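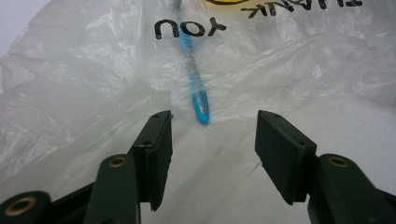

Our September open evening at the Ullik workshop was on a Tuesday, and it was the first one where visitors were allowed to teach the machine something. The task for the evening was packing small shopping into bags, and also getting it out again, which is the harder half. A thin white plastic bag gives the cameras a lot of trouble. It shines, it folds in a new way every time you touch it, and a blue toothbrush lying inside it loses its clear outline. A person sees the toothbrush at once. The arm must learn it from many recordings, and these recordings are made by hand, with the green two-finger gripper that you hold and close yourself.

By Noreen Rind
Posted in September

Đức Phùng opened the evening with a short talk. He explained that the group has now 543 recordings with bags, of which 285 are good enough to use. The goal is 1,000 before winter. The rest were thrown away, mostly for one reason: the person was moving too fast. "Slow hands, please," he told us, and I must admit that I was the first one he had to remind.

After the talk we went to the tables in groups of 5. Frauke Seidel showed how to come close to an object with the fingers wide open, wait a moment, and only then close. With a stiff box this is easy. With a bag you often catch some of the plastic too, and then you must decide if you let go or continue. Frauke said both are fine, as long as you do it calmly — the model should also see how people correct themselves.

Ilse Reuter brought her two sons, who were better at it than most of the adults. The older one asked if the arm gets bored. Đức promised to think about it.

The arm itself, which the team calls Brosel, had its turn after the coffee. It tried the bag task four times and managed it twice. I found this more interesting than a perfect show, and the questions afterwards lasted until 9 p.m.

If you would like to come to the next evening, please write to Rüdiger Weidemann at the front desk. Long sleeves should be rolled up, and children are welcome with a parent.

We use cookies to improve your visit to this site. Accept | Settings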